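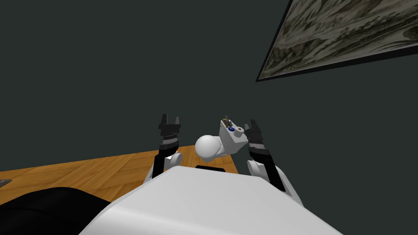
Posted by Ursu Support Desk
3 May 2024
Status: Resolved
Product: Waveck mail relay
Category: Outbound delivery

Issue
Outbound messages with attachments stay in the deferred queue. Plain text messages go out normally. The relay log shows the connection closing during the DATA phase:

timeout after DATA, connection to next hop lost

The next hop is the Geltano filtering gateway at the Plotus office. The customer first noticed delays in January, but only on large attachments. After the office moved to a new internet line, anything over 20 KB failed.

Steps taken
Restarted the relay service. Queue drained for text messages only. 56 messages remained deferred.

Raised the DATA timeout on the relay. No change, except that each failure took longer to appear.

Turned off attachment scanning on the gateway for one test sender. Same result. Scanning turned back on.

Sent a test message from the relay host to an outside mailbox, skipping the gateway. Delivered with the attachment intact. This pointed to the path between relay and gateway.

Ran ping with the do-not-fragment flag set. Small packets returned. A 1472-byte payload got no reply and no "fragmentation needed" message.

Cause
The tunnel between the two sites has a lower MTU than the relay's network interface. The new router at the office drops all ICMP by default, so path MTU discovery never completes. Short messages fit in small packets and pass. Larger ones stall.

Fix
Allowed ICMP type 3 code 4 through the router in both directions. Enabled MSS clamping on the tunnel interface. Flushed the queue by hand – all deferred messages left within 8 minutes.

Notes
The relay interface MTU was left at its default. Lowering it also works, but affects local traffic. Customer asked to keep the ticket open for 2 business days; no new deferrals in that time.

If the router firmware is updated, check the ICMP rule again. Updates on this model reset custom rules – export the config first.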